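Courses > Materials in the Home > Part Two > Chapter 6: Coverings and Fillings

Chapter 6
Coverings and Fillings

In the previous chapter we studied the frame of a seat, its joints and its webbing. We now come to the parts which the user touches. A buyer in a shop sits down for a minute or two, passes a hand over the arm, and decides. What this buyer has judged in so short a time is the covering and the first few centimeters of the filling, and very little else. The student of furniture must learn to judge more slowly.

The chapter is divided into two halves. The first half treats coverings: woven cloth, knitted cloth, leather, and coated fabrics. The second half treats fillings, from horsehair and cotton felt to the foams used today. At the end there are exercises prepared by Noemí Serrano for her evening classes in Sturkport, and I thank her for the permission to print them.

Before we begin, a word about names. The trade is not consistent. In one workshop "cover" means only the outer cloth, and in another it means the cloth together with its lining. In this book a covering is the outermost layer only. What lies directly under it is called the wrap, and what lies under the wrap is called the core. When I quote older price lists, such as those of the Indesetti works, I have changed the terms to agree with ours.

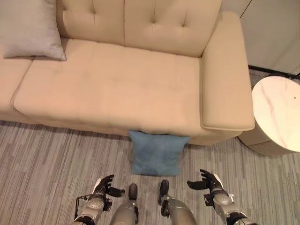 A covering has to follow a form which is seldom flat. Cloth that lies well on a table may pull and fold when it is brought around a corner, and the upholsterer must decide where the extra material will go. Seams are one answer, and tufting is another. In tufting, the covering is drawn down at chosen points into the filling, often with a button, so that the surface is held there and rises between the points. On the cream sofa in our illustration this is done on the back cushions only, where there are small dimples together with vertical seams, while the wide seat cushion has a plain rounded front. Such a division is common in modern work. Deep tufting on a seat collects crumbs and dust, and many people find the buttons unpleasant to sit on.

The second demand on a covering is resistance to rubbing. It is measured on a machine that rubs a sample under a fixed load until the threads break or the coating wears through. Giorgia Vitale, who taught me this subject, kept in her drawer a sample which had failed after 2,029 rubs. It was a handsome cloth and had been sold for dining chairs. She passed it around the class each year before she said anything about numbers.

The third demand is that the covering recovers. Every seat is pressed and released many times in a day, and each time the covering is stretched a little. If it does not return to its first length, it becomes loose and creases appear. Some creasing is normal, above all in wide cushions, and a customer should be told this before the sale. We will return to this point in Section 6.4, when we compare a knitted cloth from Tedesco with a coated one of the same weight, 400 grams per square meter.

6.1 Woven coverings

We start with the oldest group. A woven cloth is made of two sets of threads which cross at right angles, the warp and the weft.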